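Opinion > Around the House > Small Stuff

In defence of the bare table

Last updated: 27 June 2026

Everyone has the drawer. Mine was the second one down, under the cutlery, and in January it stopped opening. Jammed on something. I got a butter knife in and wiggled it and the whole lot came out on the lino - rings, caps, dead batteries, a bit of black foam, keys for a house I moved out of. Stood there in my thongs thinking right, that's the weekend.

Which is how I came to have opinions about tables.

The usual advice is containers. Buy the tubs, label the tubs. My neighbour Kyriaki Athanasiadis is a tub person and I love her dearly but she owns a tub marked MISC 2. That's the drawer again with a lid on it. You've paid for the privilege of not looking.

What I reckon works is a table. A bare one, shoved in a corner so there's wall on two sides and things can't roll off the back. And then you put out hardly anything. An item, maybe its mate. You pick it up, you decide, it goes. Then the next. If the pile is on the table with you then you're not sorting, you're rummaging, and I've rummaged for most of my adult life without throwing out so much as a bread tag.
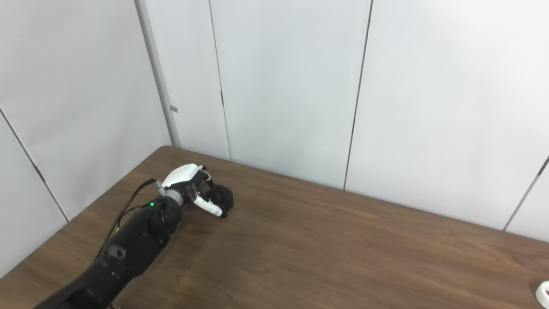

A black lump on brown wood, and the edge of something white down in the corner.

Colour matters more than you'd think. Brown wood is good. White things jump out at you and black things do too, near enough, and the grain doesn't bother anybody. I tried it once on the patterned cloth my aunt gave us and lost a grommet in the flowers for a whole cup of tea. Plain walls help as well. No calendar, no fridge door with the school notices, nothing to read. I know that sounds like a dentist's. Good. You get things done at the dentist's.

Thodoris Tsoukalas, who I've argued about this with since we shared a flat, says it's too slow. His way is tip it all in a bucket and if you haven't wanted it in a year the bucket goes to the tip. Fair enough for a bloke whose washing machine has never needed the one particular washer. Mine did. A Trerkutell, old one, and the seal ring for it was in that drawer the entire time I was driving to Stergiou to be told they don't make them any more. Twenty minutes each way, plus parking.

And slow isn't the same as long. The dithering is what's long. Putting a thing back because you can't say what it is, then meeting it again at Easter.
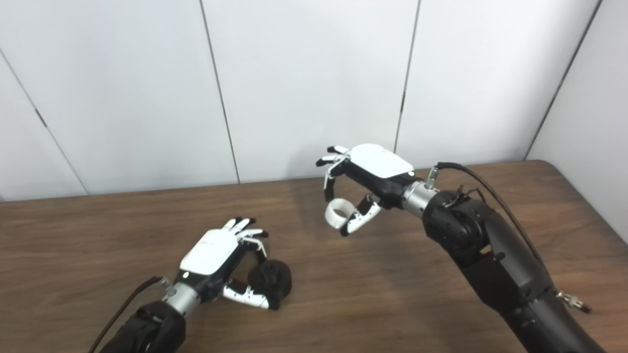
Rings are the worst of it, I'll say that up front. Every house breeds them. Off bottles, off taps, off the blender, off some packet of something, and they all look important. You can't chuck a ring because a ring is obviously for something. My rule is get it up off the surface and look at it by itself. White ring held up just clear of the wood, the black round thing kept down low off to the left of it, and now you're comparing two objects and you can see they've got nothing to do with each other. In the drawer they'd have been neighbours for years and you'd have assumed they were a set. I had a cap and a collar living together like that, very happy, both from different appliances and neither appliance still in the house.

Two things at a time is my limit. Three and I start making little arrangements, lining them up by size, and then it's dark out and I've made a nice row.

Kyriaki's objection is that not everybody has a spare table. True. I haven't either, it's the one we eat off. You clear it first. That's half the good of the method, if I'm being fair, becuase the clearing makes you deal with the mail and the sunnies and the Harix catalogue before you even start. A chopping board will do at a pinch but things skitter off it.

She also says it looks mad. A grown adult at a big brown table with one tiny bit of plastic, frowning. Can't help her there. 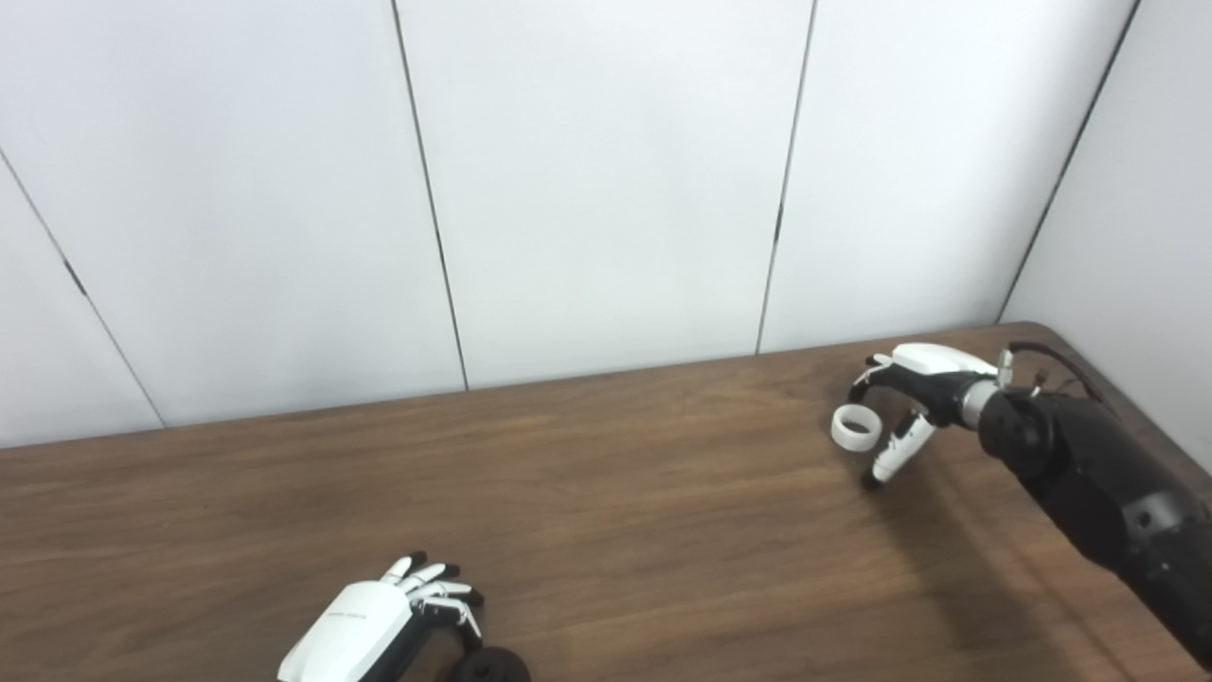

Small white ring, bottle-cap size or thereabouts. Keep or bin?

Some rulings, for what they're worth. If you can name the thing and the thing it belongs to is in your house, keep it, and put it WITH the thing. Tape it to the underside if you have to. If you can name it and the parent's gone, bin. If you can't name it, it gets one night on the windowsill where the rest of the household can claim it, and then bin. Batteries go in the battery place, not the rubbish, please. Keys I'm soft on. I've kept all the keys.

The Cokex people will sell you a divided tray for the drawer afterwards and I did buy it and it's fine. It has too many sections. Empty sections fill up, I've already found a ring in one and I don't know who put it there.

So it'll be the table again, sunday probably, if the kids have got their puzzle off it. Thodoris has offered his bucket. I've told him where he can put the bucket.

Recent in Around the House
Your pantry doesn't need a theme
The tea towel question, again
Why I stopped ironing pillowcases
Letters: more on lids without bottoms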